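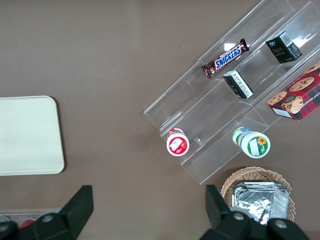

October, 6:40 a.m. Slept badly. Barometer in the hall down again, and the left knee agrees with it.

Finished the second pass on the household water log. Meter read 198 at the start of the month's sheet, and the daily figures had drifted off the line I drew in September. Shut the main valve overnight and the small dial still crept. That puts the leak between the meter and the house, on the old Bruvard fitting or the run of pipe after it. Will dig at the fitting first. Ground is soft enough.

Boiler pressure holding. Bled the two upstairs radiators, a little air in the back bedroom, none in the other. Replaced the Ollum thermostat battery and reset the schedule to start 40 minutes later in the morning. The old setting was heating an empty kitchen.

Noon. Walked to Ostrowski for pipe tape and a compression coupling. They had the coupling in the wrong size only. Ordered the right one, four days. Bought lunch supplies on the way back and ate standing up.

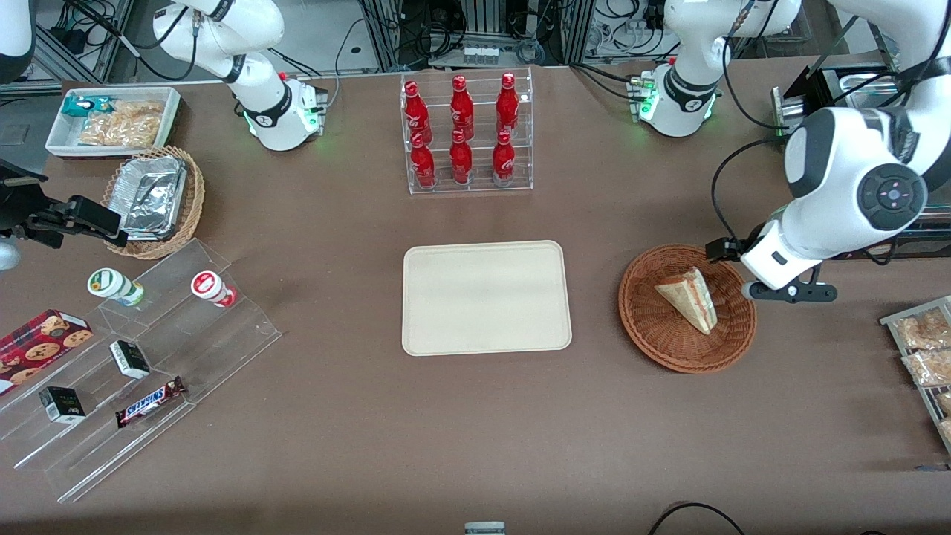
Cola bottles on the rack, sandwich in the basket.

Afternoon spent on the trench. Reached clay sooner than expected and hit the pipe with the flat of the spade, no damage. Soil is darker on the downhill side of the joint. Covered the hole with a board and turned the valve off again for the night.

Remaining: call Mundero about the meter seal, find the pipe wrench, write down tomorrow's reading before the kettle goes on.

Contact | © Notes from the House | Back to top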